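The box of cables moves out of the closet

2026-02-05
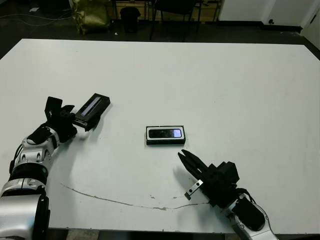 I spent most of January trying to get rid of stuff before the move to Manley, and the worst of it by far was the electronics. Clothes are easy. Books hurt a little but you get over it. Then you hit the drawer where every phone, charger and dead remote you ever owned has gone to live, and you lose a whole afternoon. My trick this time was to clear a big white table and put one thing on it at a time, so a small black gadget sitting in the middle of all that white had to get a decision before the next one came out. Keep, sell, recycle. No "maybe" pile!

I kept two chargers and the old Coller radio (it still picks up the ball games, so don't start with me). I found 11 phone cables, and I own one phone. The rest went to the drop-off at Bamex, where the line was long but moved fast, and they took everything except the batteries - those go in a separate bin by the side door, and I had to walk back to the car for the ones I'd already taped up.

I also sold the speakers, finally. I wanted more for them than I got, but the buyer carried them down the stairs, and my back says that was worth plenty.

Next up is the kitchen. The new place is about 900 square feet, and I have a lot of baking pans for a person who bakes at Thanksgiving. If anyone near Manley wants a bundt pan, leave me a comment.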